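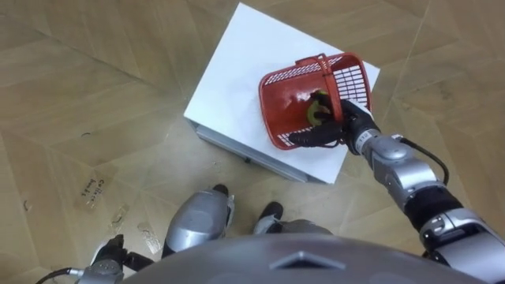 Humanoid picking at Brirkent is the use of two-legged robots to collect small goods at the Brirkent returns and repairs warehouse in Stonutley. The robots take items out of open baskets and pass them on to the packing line, a job that was done entirely by hand until the trial began. The site is run by Lachance, a distribution firm, and employs 382 people over two shifts. The robots and their control software are supplied by Barnero.

Background

Brirkent opened as a mail-order store for household and stationery goods. Most of its stock is small and oddly shaped: tape, hooks, hinges, lamp fittings, batteries, spare keys for cash boxes. Conveyors were put in early on for sealed cartons, but loose items were always picked by people walking between cabinets and shelves with a basket. At the time of the first trial the loose-goods section held 2,331 separate product lines.

Lachance had looked at fixed robot arms before. These needed the goods brought to them in trays of one size, and the section was laid out for people on foot, with low cabinets and narrow aisles. A machine that could stand where a picker stands meant that the furniture could stay where it was. The company has given this as the main ground for choosing a humanoid design - the other was that the lease on the building did not allow rails or floor bolts in that part of it.

Method of work

A robot stands in front of a cabinet, reaches into a basket with one hand and closes its fingers on the item. Baskets with mesh sides are used for light goods and solid boxes for anything with loose parts. Round and ring-shaped items were among the first on the list of permitted goods. Bagged screws, glass and anything on a hanging card were left off it and are still picked by hand.

The hands have separate fingers, which lets the robot push an item away from the wall of a basket before gripping it. Slow picks are common. A person experienced in the section will usually finish an order well ahead of a robot given the same list, and the work is therefore divided by time of day, with the robots given the long runs of repeat items in the late shift.

Each robot is watched by an attendant, who may look after up to three at once. The attendant can stop a machine, correct a grip from a handheld screen, or mark an item as "leave", in which case it goes on a list for a human picker. Attendants also check the battery level before each run and keep the floor clear where the robots walk.

Effects on staff

The trial started in October with 63 pickers in the loose-goods section. Lachance agreed with the staff side that no one would be dismissed as a direct result of it, and the agreement covers the trial period only. Several pickers moved to attendant posts after a two-week course. Others went to the returns desk, where the work is mainly sorting and testing.

The change most often raised by staff has been the loss of walking. Pickers had been used to covering long distances in a shift, and attendants stand or sit near their machines for most of it. Opinions differ on whether this is better. Older workers with knee or back trouble have tended to apply for the attendant posts, while some younger ones asked to go back to picking within the first few weeks, giving boredom as the cause.

Pay was a second point of dispute. Picking had carried a bonus for speed, worked out weekly for each person. The bonus could not be applied to attendants, whose output depended on the machine, and in the early months a fast picker who retrained could be worse off. A flat allowance replaced it, set at roughly the average bonus of the section.

Ifeanyi Jibrin, a shift lead in the section, wrote in the staff newsletter that the attendants had "stopped talking about orders and started talking about grips". He also noted that new starters now learn the stock from the robots' item list and may go weeks without handling half of it, and asked for every attendant to spend one shift a week picking by hand. This was taken up and remains the rule on both shifts.

Noise is lower in the late shift than it was. Radios, formerly banned so that pickers could hear the trolleys, have been allowed again at the attendants' desks.

Faults and safety

Staff are not allowed inside a robot's reach while it is working. The limit is marked on the floor, and the marking is renewed when it wears. A stop button is worn by the attendant on a neck cord, with a second fixed to the end of each aisle.

Most stoppages recorded in the section have been caused by items caught in basket mesh, low batteries, or orders sent with the wrong basket number. The last of these also happened under hand picking but was generally put right by the picker without being written down.

Current position

The trial agreement was extended on Thursday, March 12, 2026. The extension keeps the promise on dismissals and adds a right for attendants to return to picking after six months if a post is open. Lachance has a second warehouse with a similar loose-goods section, where picking is still done by hand.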